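May 3, 2019 — wood finish trials, water-based vs hardwax

Started late, humidity meter battery dead again. Reading off the wall unit instead, so don't compare with the October numbers.

Pladumer coats first. Sanded four offcuts to 180, wiped, one thin coat with the foam pad. Grain raised more than I wanted. Knocked back with 320 by hand and put on coat two after lunch. Can says stir, don't shake. I shook it. Bubbles on piece 3, leave it as the bad one and label it.

Shakya oil on the other four. Smells stronger than the last tin, maybe a new batch — lot no. is 3542, write it on the lid. Buffed off at 15 min. Piece 6 still tacky at the end grain, probaly too much oil pooled there.
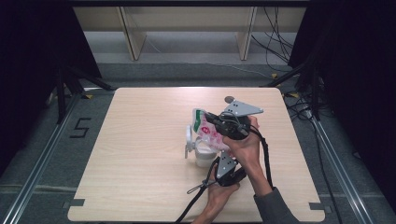 *Pale top, fine grain, rounded corners.*

Rub test on the Boro pad, 500 strokes each, same weight on top:

- 1, 2: slight dulling, nothing through
- 3: scuffed where the bubbles were
- 5: good, best feel so far
- 6: skipped, tacky

Want to go to 2000 strokes on 1 and 5 but not until they've had a full week. Two days is not a cure, whatever the tin says.

Trasley sent the 600 grit finally, wrong backing (hook and loop, we asked for plain). Keep one pack, send the rest back. Return slip is in the top drawer.

Coffee ring test: cup on 2 and 5, left over teh weekend. Please don't move the cups!!

To do
- battery for meter
- redo 3 and 6
- ask Trasley re plain sheets, also price on the foam pads
- try one coat Shakya over Pladumer? might not stick. scrap only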